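关于十二层茶水间杯具清点及归置情况的报告

各部门：

根据行政事务处关于办公场所腾退的统一安排，现将十二层茶水间杯具的清点与归置情况报告如下。本报告由茶水间物品管理岗起草，依照惯例不署姓名。

一、基本情况

十二层茶水间于公司更名为Mindora之前即已启用，面积不大，设浅灰色台面一处，水槽一处，沥水架一只。按照《公共区域物品管理办法》，凡放置于茶水间超过一个季度且无人申领的私人物品，视为公共物品，由本岗登记造册。九月以来，员工陆续迁往Xia园区新址，办公座位由300个减至零，茶水间未列入首批腾退范围，故保留至最后。

登记册所载杯具共86只。其中公司统一配发的白色杯具，已随座位搬迁转出。其余为历年遗留，来源不一，有年会奖品，有供应商Skunix赠送的保温杯，有出差带回的纪念品，亦有来源栏长期空白者。本岗曾三次发出认领通知。第一次认领者众，第二次认领者寡，第三次通知张贴于冰箱门上，至冰箱被搬走时，无人签字。

二、认领过程中的若干情形

办法规定，认领人应当说明物品特征并填写表格一份。执行中，多数同事能够说明特征，少数同事仅能说明与物品有关的事情。例如，有同事来函称，其杯系入职当年所购，颜色已记不清，只记得每逢加班，杯底总压着一张叫车单据。本岗依规定答复，上述内容不构成物品特征，不予办理。该同事未再来函。

又有一位已退休的同事致电，询问窗边那只缺口的茶缸是否还在。经查，该茶缸于四年前登记报损，处置方式一栏填写为“已清理”。本岗据实答复。对方表示知悉，并询问窗外的工地是否已经完工。此项不属于本岗职责范围，但本岗仍到窗前看了一下，答复已经完工，楼很高，挡住了河。通话于此结束，按规定记入来电登记簿，事由一栏填写“咨询”。

另有同事申请认领杯具一只，经核对并非其本人物品。该同事说明，物主曾与其邻座七年，离职时走得匆忙，愿代为保管。办法对代为保管未作规定。本岗请示后，批复意见为“酌情”。本岗酌情办理了出库手续，在备注栏注明物主返回时应予归还，未填写期限。

三、最后一批杯具的处理

至本报告起草前，茶水间所余杯具已不足装满一只纸箱。Altex搬运公司的合同约定，清运物品须洁净、干燥，方可装车，每箱计费175元，未洁净者加收至200元。为节约经费，本岗决定自行清洗。

清洗工作于2020年1月14日下午进行。水槽上方的灯管已经拆除，所幸天色尚可。清洗时须逐只核对登记册，故进度较为缓慢。本岗在此项工作中首次注意到，管理该批物品多年，所用编号皆为杯底的标签，至于杯身上有何图案，册中并无一字。因办法所附表格仅有“编号”“材质”“状况”三栏，此前亦无人提出异议。

经此次清洗，本岗认为应予补记。有一只奶油色的，杯身印有铁塔与“Paris”字样，靠近底部有一圈深蓝色的花边。有一只蓝里带紫，印着一张戴圆眼镜的脸，眼睛是两个漩涡，咧嘴露出牙齿。前者册中记为“陶瓷，可用”，后者亦记为“陶瓷，可用”。两者在册中相邻，编号仅差一位，除此之外看不出任何区别。

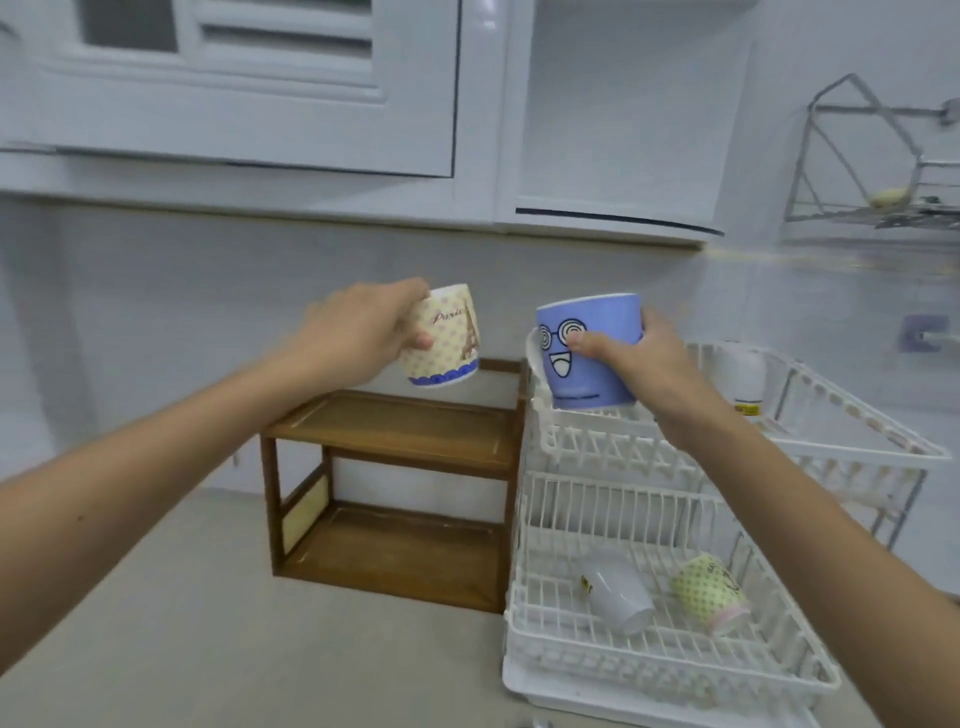
按照流程，洗毕的杯具应在沥水架上静置，待自然干燥后装箱，封条上填写经手人工号。本岗已将纸箱备妥，封条亦已裁好。静置期间，本岗对登记册作了最后一次核对，发现其中一项有误：编号末位为七的一只，登记时间早于本岗到任时间，而登记笔迹确系本岗所写。经回忆，本岗到任前曾在此楼层实习一个夏天，当时前任因病休假，嘱本岗代为抄录。抄录者未在经手栏填写工号，其时尚无工号可填。

该项错误已予更正。更正处按规定加盖了小章。

前任移交工作时，曾口头说明一条未写入办法的事项，即下班前应将沥水架上的杯子都看一遍。本岗当时询问查看何种内容，前任答，看一看就行。此后历年，本岗均照此执行，未曾形成书面记录，现一并补充说明，以备查考。

四、需要说明的问题

关于最后一批杯具的去向，原定方案为交由清运方统一处置。本岗现申请调整，拟将其随茶水间登记册一并转至Xia园区，暂存于新茶水间。新茶水间已配备统一杯具及自动清洗设备，据了解并无存放需要，亦未设相应管理岗位。本岗知悉上述情况，仍提出申请，理由如下：

办法第九条规定，公共物品在有人申领之前，应当妥善保管。该条款未规定保管的终止时间。更名以后，办法未作修订，亦未宣布废止，据此应视为继续有效。

转运所需费用，可由本岗自理。纸箱一只，体积不大，必要时可随身携带，乘坐通勤班车前往，不占用搬运车辆。

五、下一步安排

茶水间钥匙两把，将于腾退当日交还物业。台面及水槽已擦拭。沥水架为茶水间自购，未列入固定资产，拟一并携带。来电登记簿所余空白页尚多，建议继续使用，如再有同事来电询问，请转至本岗分机；分机停用后，请转至本岗在新园区的座位。该座位目前尚未分配，待分配后另行通知。

以上报告如无不妥，请予批复。批复下达之前，杯具仍存放于原处，本岗每日下班前照常查看。

十二层茶水间物品管理岗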